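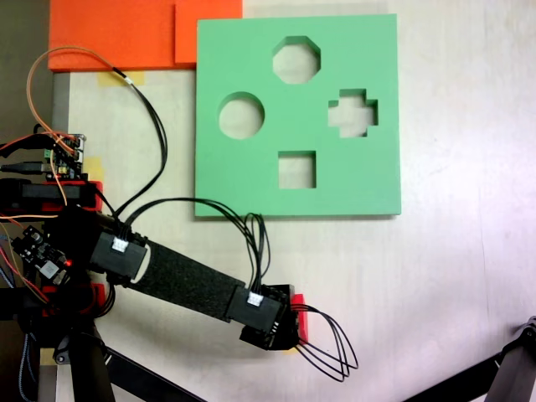
*The green foam sorter board, with its four openings, on the work surface.*

Fonadetti cuts foam sorting boards for preschools and therapy rooms. The company makes one board in several colors, and the shape of the four openings has changed very little since the first run. We spoke to the designer responsible for the boards on 19/02/2023, mostly about dimensions, cutting and wear.

The layout came first. A square slab is easy to cut from sheet, but four holes set in rows leave thin walls between neighbors. The Fonadetti board puts them in a diamond: octagon at the top, circle at the left, cross at the right, square at the bottom. "You get foam in the middle and foam in all four corners," the designer said. "The board stays flat when a child leans on one side of it. With the holes in the corners it folded."

The choice of shapes was argued over for longer. The octagon and the circle are close in outline, and some teachers asked for a triangle in place of one of them. The designer kept both. "A triangle is solved by looking. The octagon goes into the round hole a little way and then stops, and the child has to turn it or try somewhere else. If the circle is cut too generously the octagon goes all the way in, and then the board teaches the wrong thing."

For that reason the circle is cut last, after the blade has been checked against a gauge. The permitted error on the opening is smaller than on the outside edge of the board, which can be off by 2 mm before a board is rejected.

The cross gives the most trouble in production. It has more inside corners than the rest put together, and each one is a place where a tear can start. In the early boards the blade overran slightly at every corner, leaving a short slit that could not be seen until someone bent the slab. "We tested by pulling the piece out with two fingers, over and over. The slits opened at the inside corners every time." The cutting path now stops short and the last of the material is removed with a punch made by Folley, a tool shop that had supplied the company with leather dies.

The openings go all the way through. A version with a thin floor under each hole was tried in January and dropped. A floor holds the piece at a fixed height, but it also collects sand and crumbs, and a wet cloth does not reach the corners of the cross. With a through-hole, the table is the floor. The designer recommends a pale table where there is a choice. "A white surface shows through each hole and the outline reads clearly. On a dark table the holes are harder to see, more so with the darker boards."

Mint green was picked for similar reasons. It is light enough to set off a bright piece, and the side of the slab still looks darker than its face under a ceiling light, so the thickness can be judged from above. Orange is also kept in stock as sheet. The designer considers it a good color for loose pieces and a poor one for boards. "A whole board in orange is tiring to look at for a morning."

Asked about wear, the designer described a trial at Asfaw, a nursery that took 24 boards and returned them at the end of the term. No board had split. On 8 of them the square opening had loosened enough that the piece fell out when the board was lifted. The square is the easiest shape to force at an angle, and the straight walls compress at the middle. The openings were tightened slightly for the next run.

Cleaning instructions are short: warm water, mild soap, dry flat. Boards dried on edge against a radiator take on a bend. A bent board can be recovered by leaving it under books overnight, provided the foam has not hardened.

The current run is 2,144 boards. Most are going out through Plimach, the distributor, with the pieces packed separately so that they do not spend months pressed into their openings. "Foam remembers," the designer said. "If you store the piece in the hole, both of them change size."

A larger board with a second cross has been requested by several schools. It is on paper only, and the sheet width would have to change before it could be cut.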